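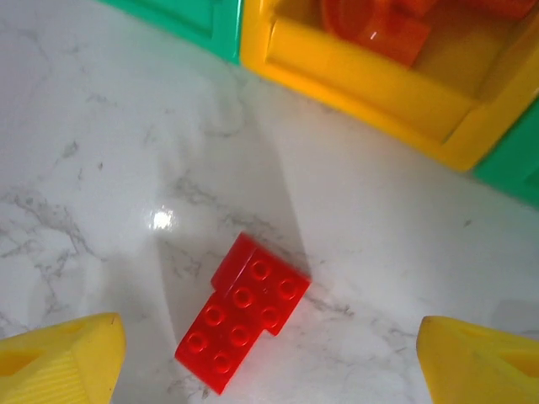 *A large-format red brick with eight studs, on veined white marble*

**Toddler bricks** are the oversized cousins of ordinary building bricks, made for small hands that can't manage the little ones yet. I've been writing up brick types for this wiki since April, and these are my favorites by a mile (my kids outgrew them, I didn't!).

## Shape and studs

The round bumps on top are called studs. Two rows of four is a very common layout, and it's the one I reach for first when I'm building a wall. Collectors call it a "two by four," same as the lumber. Not every piece has a plain rectangular outline – some have a step or a notch along one side, and those are a pain to sort.

## Makers

My own tub is mostly Lokska, with a few Tapley pieces mixed in. Fistov sold a 200-piece bucket that still turns up at yard sales. Derek Gosling's hand-typed parts list gives 596 entries for the big bricks alone, and he's still adding to it.

## Cleaning

Warm water, dish soap, an old toothbrush around the studs. I do 20 at a time in the sink and leave them stud side down on a towel overnight.

See also: *Vamau baseplates*, *Sorting by color*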